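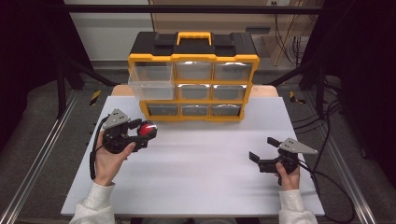
Drawer organiser with the top-left drawer pulled out, red ball in the left gripper.

Can a machine sort small parts into drawers yet?

Ekua Quaye
October 2023

Hello everybody. I keep the stores in a small repair shop, and every evening I must put back the loose parts that come from the benches. We have 34 of these small plastic organisers on the shelves, with clear drawers. It is boring work and I make mistakes when I am tired. My nephew tells me that a robot arm can do it now. I would like to know if this is true for a shop like ours, and which part of the job is the most difficult for the machine. Please use simple words, I am not an engineer.

Kumarasinghe

Dear Ekua, for the moment I would say partly. To pick up one thing of a good size and put it into a drawer that is already open, this is possible. To open the drawer is more difficult. These drawers are light, so if the arm pulls a little crooked the drawer gets stuck, or the whole organiser moves with it. A person feels this in the fingers and corrects without thinking.

Also, a drawer which is pulled far out hides the one under it, and then the camera must guess. We tested with washers and small screws at my work. Out of 55 tries, 23 finished without help from a person. A ball is much kinder than a washer which lies flat on the table.

If you want to try something, I advise to fix the organisers to the shelf first and leave the drawers open a little. It will help you also when you sort by hand.

Jernar

no. buy open bins. we changed to open bins and the evening sorting takes over 2 hours less in a week, no robot needed

Ekua Quaye

Thank you both. Open bins collect too much dust in our place, but I will fix the organisers with screws and write again how it goes.

Contact us | Copyright Pullby Community Help | Back to top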